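Wash loads, water and the missing lint: a conversation with Chunhua Fan
9 September 2021

Chunhua Fan tests household textiles at Skultham, a contract laboratory that handles wear and laundering trials for small clothing makers. Her group finished a study in January on fiber loss in domestic washing, covering 160 garments in ordinary use across a single apartment building. Fan spoke with us about the method, the results that held up, and the ones she would not repeat in public without a second trial.

The study began with a complaint. Harnari, a knitwear label, had been receiving returned sweaters with thinning at the elbows and underarms. The sweaters had passed the standard abrasion test. "The abrasion test rubs a dry, flat sample against a known surface," Fan said. "It is a good test for a chair cover. A sweater spends a large part of its working life wet and folded over itself, and the test has no opinion on that."

Fan and her colleague Daiane Godoy wrote a protocol in which residents washed their own clothes in their own machines. A filter bag was fitted to each drain hose, and the contents were dried and weighed after every cycle. In total the group collected 877 filter samples. Of these, 99 were discarded, mostly for torn bags or for labels that could not be matched to a cycle record.

Asked whether home washing introduces too much variation, Fan said the variation was the subject. "In the lab we load a drum to a fixed mass with ballast cloth. At home a person fills it until the door closes, or washes two shirts because they are needed tomorrow. Both cases are normal. If your fabric only survives the middle case, you should know that."

What goes into the basket

Much of the protocol concerned the stage before washing. Residents kept a sheet next to the place where they collected dirty clothes and recorded fiber type, color and the number of wears. Fan considers this the weakest part of the data. Mixed loads were common, and entries such as "dark things" had to be coded as unknown.

"People sort by color, if they sort," she said. "For fiber loss, color is nearly irrelevant. What matters is surface. A brushed fleece next to denim will shed more than the same fleece washed with other fleece. Zippers are worse. We asked people to close them and the compliance was poor."

She also noted that baskets hold more than clothing. Bags, receipts and packaging end up in with the laundry and sometimes travel on to the drum. Paper tissue was the main contaminant in the filters and had to be picked out by hand under a lamp before weighing – a job that fell mostly to Godoy. 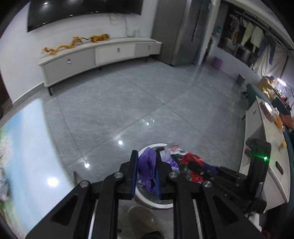
Load size and spin speed

The clearest result was for load size. Small loads lost more fiber per kilogram of cloth than full ones, at the same temperature and program. Fan attributes this to the ratio of water to textile: with more free water, each piece moves farther and strikes the drum harder. The effect was strongest in loose knits and weakest in woven cotton.

Spin speed was less clear. "We expected a slope and got a cloud," Fan said. She suspects that residents changed spin speed and program together, so the two cannot be separated in her records. A second trial with locked programs has been proposed to Hendico, which supplied the filter bags, but no decision has been made.

Temperature had a small effect below 40 degrees and a larger one above it. Detergent dose had no measurable effect in the range people used, although Fan pointed out that very few residents measured the dose at all.

Advice for makers

Wilma Leemans, who manages product quality at Harnari, has since asked for a wet flex test on all new yarns. Fan supports the change but warns against reading too much into a single number. Her draft method runs a sample through 512 folds in water at a fixed temperature, then weighs the residue. Two operators in the same room have obtained results far enough apart to need explaining, and the clamp design is being revised.

For care labels, she would add one line: wash with a full drum. She would also drop the hand-wash symbol from garments that do not need it. "A maker prints it to be safe. The customer ignores it once, nothing happens, and after that every label in the closet is ignored."

The full data tables are being prepared for release. Requests for the filter drying procedure can be sent to Skultham's textile group, to the attention of Daiane Godoy.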